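# Schlauch-AG Zomotero

Die **Schlauch-AG Zomotero** (so heißen wir wirklich, auch wenn auf dem Türschild noch »Robotik II« steht) ist eine studentische Arbeitsgruppe an der Fachschule Jeltdale. Ich bin seit dem zweiten Semester dabei und pflege diesen Artikel, also bitte Fehler direkt an mich!

## Geschichte

Angefangen haben Mitali Mridha und Tahsin Navaratnam, und zwar mit einem Budget von 300 Euro und einer ziemlich großen Klappe. Betreut werden wir von Efthymia Kalogeropoulos, die auch den Kurs »Greifen und Fügen« gibt. Inzwischen sind wir 17 Leute und treffen uns montags – meistens länger, als der Hausmeisterplan erlaubt.

## Aufgabe

Unser Thema ist das zweihändige Stecken: Zwei Greifer halten je ein Schlauchende, und die Enden sollen zusammenfinden. Klingt nach Kinderkram, ist aber gemein, denn Wellschlauch biegt sich, wie er will. Die linke Seite greifen wir deshalb gern kurz und senkrecht, die rechte darf hängen. Über die Ausrichtung der Muffe streiten wir bis heute (ich bin Team »erst drehen, dann schieben«).

## Wettbewerb

Im Januar fahren wir zum Dantas-Cup nach Teltthorpe. Im letzten Durchgang kamen wir dort auf 1482 Punkte, den Löwenanteil davon in der Disziplin Stecken. Das Regelwerk verlangt für jede Aufgabe ein eigenes Protokoll, und das schreibt bei uns Sunil Howlader. 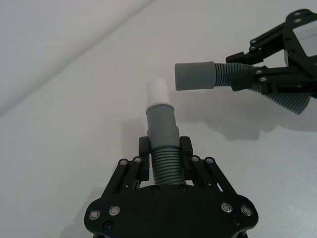
*Zwei Wellschläuche mit grauen Muffen in den Greifern, links mit weißem Rohrstück, noch nicht verbunden.*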